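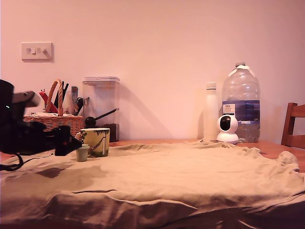

Mei-kuen Kong asks whether the Vovadico follower arm can be taught properly by hand, or whether the leader unit is a compulsory extra in all but name. She has been backdriving a Drenley at work and finds it like stirring cement.

It can be taught by hand, Mei-kuen, but I would buy the leader. The reasons take up most of this review.

Vovadico Follower and Leader Set: a month with it on a table

The set consists of the follower arm with a two-finger gripper, a smaller leader arm with a trigger, a control box, and the recording program. Pledley sells it in this country. The leader can be left out of the order and bought later, but the second parcel then carries its own delivery charge.

I tested it at home on one kind of job: small things on cloth. A mug and a small cup on a spread T-shirt make a harder surface than a bare table. The cloth creases, the creases change the height of whatever stands on them, and a gripper that comes in a little low takes fabric along with the cup. My earlier arm, a MacKinnon, was taught from a pendant with a keypad that would have looked at home in 1993, and I gave up using it on anything soft.

Teaching by hand

Hold the button on the wrist and the joints go slack, with gravity compensation holding up most of the weight. The shoulder and elbow move freely. The wrist does not. There is a small but definite stiction in the last joint, so fine rotation arrives late and then all at once. For a reach across the table this hardly matters. For bringing two fingers down either side of a small cup it matters a good deal.

The second fault is that your own hand and forearm end up in the recording. If the policy you train uses camera views, it learns from pictures with an arm in them that will be missing at playback. Vovadico's manual deals with this in one sentence, which advises keeping the hand "to the rear".

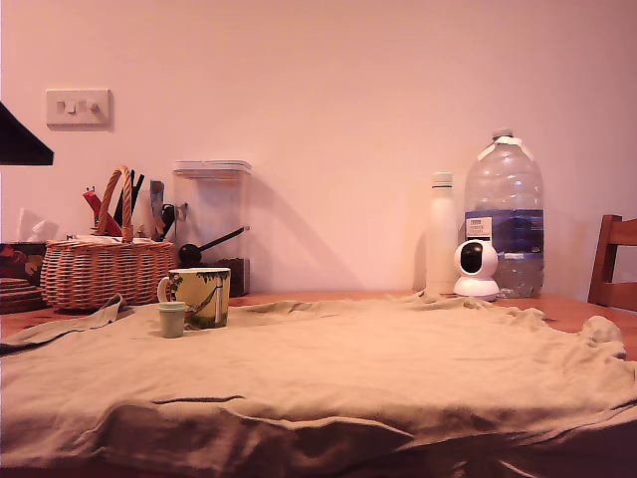
Recorded paths from hand teaching are also jerky. The program has a smoothing slider from 0 to 9, and I settled on 5. Higher settings round off the short vertical move at the end of an approach, so the fingers arrive at a slant and push the cloth ahead of them. Lower settings keep every hesitation. It would be better to smooth the long moves and leave the last part alone, and the program has no means of doing that.

Teaching with the leader

The leader is the same shape as the follower at reduced scale, and you drive it from a chair. The delay is small enough to forget after the first few attempts. The trigger maps to finger opening in proportion, with a light spring, and a half-open grip can be held steadily.

What you lose is touch. No force comes back through the leader, so pressing a fingertip into a fold of cloth feels exactly like moving through air. The current readout in the corner of the screen is the only warning, and you cannot watch that and the fingers together. I turned on the beep in the settings menu and set its threshold by trial. It should be on when the thing leaves the factory.

Sight lines are the other matter. I found it best to sit where the gap between the fingers is visible right down to the cloth, then keep that seat for the whole session. Alcides Ayala, who borrowed the set for an evening, preferred to stand and drive by the wrist view on the screen. His approaches were slower than mine and better centred.
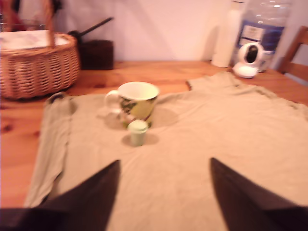 Recording and editing

Each demonstration is saved as an episode, with start and stop on a foot pedal. The pedal is light and slides on a hard floor; rubber tape cured that. Bad takes can be discarded with a double press, which I used often. Trimming is done on a timeline and is quick. Joining two episodes is not possible, so a fumble near the end costs you the whole take.

I recorded 40 episodes of picking up the cup and setting it down in another place on the cloth, and I rearranged the cloth between takes. An earlier batch, made with the cloth left alone, trained a policy that failed as soon as a ridge moved. Changing the creases by hand is tedious and there is no way round it. The objects at the back of the table can stay put if they will stay put in use; otherwise shift those as well.

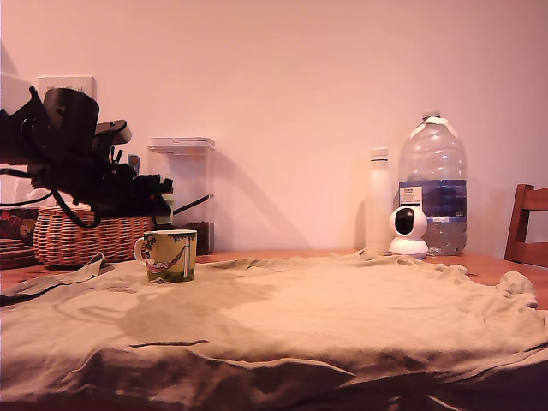 File names are the worst part of the program. Episodes are numbered in the order of saving, and a discarded take gives its number to the next one, so written notes go out of step unless you keep them very carefully. Nayeli Beltrán has posted a small renaming script on the Pledley support board, and I would install it on the first day.

Cables deserve a mention. The follower's leads hang free from the arm, and the clips supplied are too wide to hold them. Leave slack for the full swing of the base, and check before each session that no loop can catch on a basket or a container lid.

For: smooth leader arm, good trigger, fast trimming, quiet at low speed.

Against: sticky wrist when taught by hand, no force feedback, poor file naming, useless cable clips.

I am keeping the set. Hand teaching I now use only for rest positions and the first rough reach, and everything with cloth in it goes through the leader.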